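Notebook, dry store and containers
2024-01-20

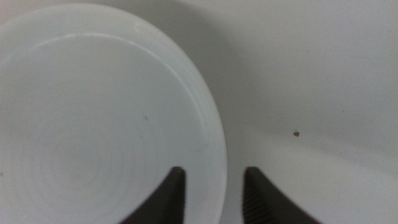 Round tubs again. Blandine wants to move all the flour and starch out of the paper sacks and into lidded tubs by March, and the argument is that the tubs will keep damp out. Maybe. I have heard this about every container we have bought since the Bravover crates, and those now hold extension cords. The white on these is a soft off-white and it shows everything. There is a tiny dark speck near the middle of the round face and my eye goes straight to it. Could be dirt, could be in the material. I would like to know which before we put food near it. The faint rings in the surface bother me less, though Ivars thinks fine flour will settle in anything with a groove. He may be right. They are so shallow I doubt a fingernail would find them.

Wiping. Hugo's note from last week says "cleans up fine." Fine with what? He used the blue cloths and warm water, no soap, and did not write down how long he let it stand. I don't count that as a test. Do it over: one tub with starch left on it overnight, one wiped right away, same cloth, same person. Then look at both by the window and not under the bench lamp, which makes everything look clean.

The raised rim is the part I trust least. A rim is good for stacking and bad for everything else. Powder collects on the inside of it and then drops into whatever is open below. Clotilde says you tap it on the counter and it falls off. Some of it does. The rest waits.

Cost. The Tuker quote is 1,399 for the full set, lids included, labels extra. Aubert has not answered. Ysaline says we should wait for Aubert, and I agree with her for once, mostly since the Tuker people would not say what the lids are made of. "Food grade" is not a material. Asked twice.

Damp test, as planned:
Weigh 5 tubs of starch, lids on, Monday morning.
Leave on the bottom shelf by the outside wall.
Weigh again after 17 days.
One paper sack next to them, folded over and clipped the way we do it now.

Without the sack the whole thing tells us nothing. Blandine thought it was a waste of a sack. If the sack gains no more weight than the tubs do, we have spent money on round things that don't fit square shelves, and I would like that in writing.

Shelf space -- also not settled. Round tubs leave gaps at the corners. Ivars says the gaps let air move. They also let the scoops fall through to the back, see the mess behind the Harine sacks.

To do: ask about the speck, and get a second tub from a different carton to compare. Find the good scale (Hugo?). Do not label anything yet. The last labels took me an afternoon to get off and there is still glue on two of the lids.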